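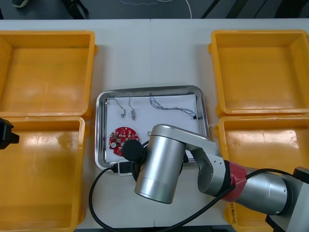
tallowmoor wrote:
I'd still take the Kelemen over the Fostier for small parts. The Fostier fingers are fine on anything with a flat side, but motor leads slide straight out of them. We went through this in July and sent ours back.

gantry_pete wrote:
Thanks. We've had both on trial at Jurthorpe, two arms across one table, sorting small electronic parts from a tray into bins. Same Lemex controller and same closing speed for each. I ran 40 picks per gripper on the wire harnesses and the Fostier dropped 3. The Kelemen dropped 2. I can't call that a difference.

ohmward wrote:
It isn't one. What were you picking from? Bare metal makes any gripper look bad, as the wire just skates off.

gantry_pete wrote:
Steel tray with paper in the bottom. I tried it without the paper first and gave up fairly quickly. 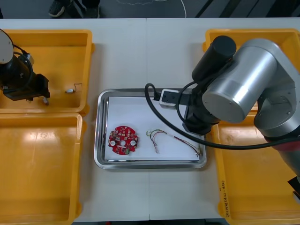
Right arm over the harness, with the round board on the left of the paper.

tallowmoor wrote:
Paper helps the gripper more than you'd think. Try it on a rubber mat and I reckon the Kelemen pulls ahead. Also, harnesses are the easy bit. How did it do with the boards?

gantry_pete wrote:
Worse, on both. They lie flat and there's not much to get hold of. I had 21 clean board picks with the Kelemen before I had to redo the finger offset, and I haven't finished the Fostier set yet.
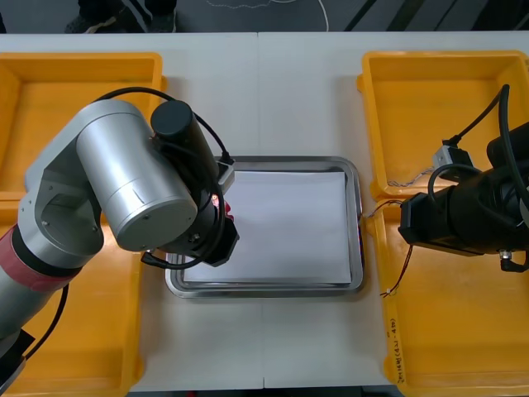
Cable routing has cost me more time than the fingers, and I'd like to hear how others do it. The Lemex will happily plan a move that takes no notice of the cable at all. On the left arm there's a black cable curling under the gripper and lying partly over the tray rim, and I don't want that anywhere near loose parts. Has anyone moved theirs to the top of the wrist?

ohmward wrote:
Yes, and clip it further up the arm as well. Leave some slack for the wrist to turn — not much, though.

tallowmoor wrote:
I'd disagree on clipping. Ours pulled at the connector every time the wrist went past its usual range. A sleeve was better.

ohmward wrote:
Then you clipped it too tight. Mine has been fine on the same controller.

gantry_pete wrote:
I'll try the clip first as I've got some here, then a sleeve if it pulls. Will post the rest of the Fostier board picks when they're done.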